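Newborn care for doulas and maternity support workers
Session 5: Jaundice in the first two weeks

Hello again all. These are my notes from Wednesday, tidied up a bit because I talked too fast at the end and a few of you looked worried! If you missed the session, read these first and then have a go at the reading, in that order. The chapter by Suwannarat is good but dry, and it makes a lot more sense once you know what you're looking for.

Why so many babies go yellow

Before birth a baby carries a lot of red blood cells. Once they're out and breathing they don't need so many, so the extra ones get broken down, and one of the leftovers is bilirubin, a yellow stuff that the liver has to deal with. A new liver is slow at it. The bilirubin hangs about in the blood and the skin and eyes take on a yellow tinge.

That's ordinary (physiological) jaundice. It usually turns up on day two or three, gets a bit worse before it gets better, and is mostly gone by two weeks. Babies born early can take longer, and breastfed babies sometimes stay slightly yellow for a few weeks while feeding and growing beautifully. They still need to be checked if it goes on, please don't wave it away.

Bruising makes a difference too. A baby with a big bruise from the birth has extra blood to break down, so I always ask how the birth went before I say anything about colour.

When it isn't ordinary

Yellow in the first 24 hours is never one to watch and wait on. Ring the midwife or the maternity unit straight away, day or night. The same goes for a yellow baby who is very sleepy, floppy, hard to wake for feeds, not feeding, or has a high-pitched cry.

Pale, chalky poo or dark wee that stains the nappy needs urgent attention as well, at any age. A newborn's wee should be more or less colourless. Several of you didn't know this one and I'd like it tattooed on the lot of you. It can be a sign of a liver problem where time matters a great deal.

Still yellow at 14 days (21 for a baby born before 37 weeks)? They need a blood test, however well they seem.

Looking properly

Get near a window. Daylight, baby undressed, no yellow blanket nearby (I did this once, drove myself half mad). Press gently on the forehead or nose with a fingertip and look at the colour as you let go. On darker skin this doesn't work nearly so well, so look at the whites of the eyes, the gums and the palms and soles.

And then remember that your eyes can't measure bilirubin. Mine can't either and I've been doing this for 16 years. Looking tells you whether somebody should test. It can't tell you the level is fine.

Feeding

Bilirubin mostly leaves in the poo, so milk going in is a big part of it. Jaundiced babies are often dozy, and a dozy baby will skip feeds and look like a lovely contented little thing while doing it. Encourage parents to wake them, strip them down to a nappy, change sides, and get proper help with the latch if it's sore. No water, please, and no leaving them in a sunny window as a treatment. Grandparents will suggest both!

Phototherapy

If the level is above the line on the chart for the baby's age in hours, they'll have light treatment. It's a special blue light which changes the bilirubin into a form the body can get rid of. Parents find it upsetting, mostly because they can't cuddle whenever they like and the eye covers look so sad. Ask the staff about breaks for feeds and cuddles, they're often possible.

Zaid Hourani asked whether light treatment hurts. It doesn't, but the heel-prick tests do a little, and a feed or a finger to hold helps.

For next time

Suwannarat, pages 5 to 21, then the short case study on page 68. Write half a page on what you'd say to the mother on the phone and who you'd ask her to ring. Don't diagnose, just listen and point her the right way.

Next session is cord care and bathing. Bring a doll if you've got one, and a towel you don't mind getting soaked.
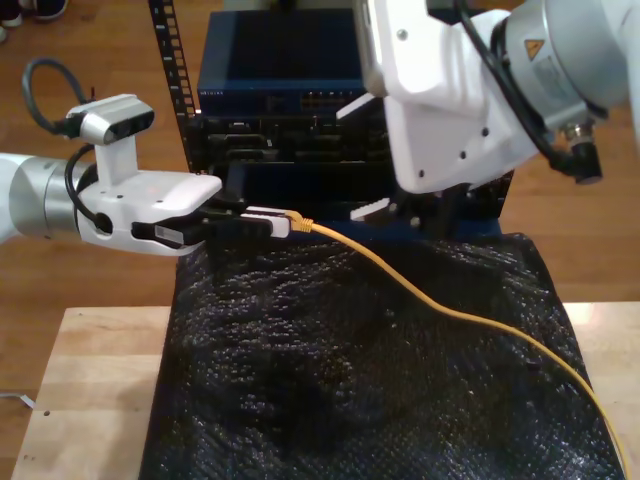

Yellow Ethernet cable, white plug held in black gripper fingers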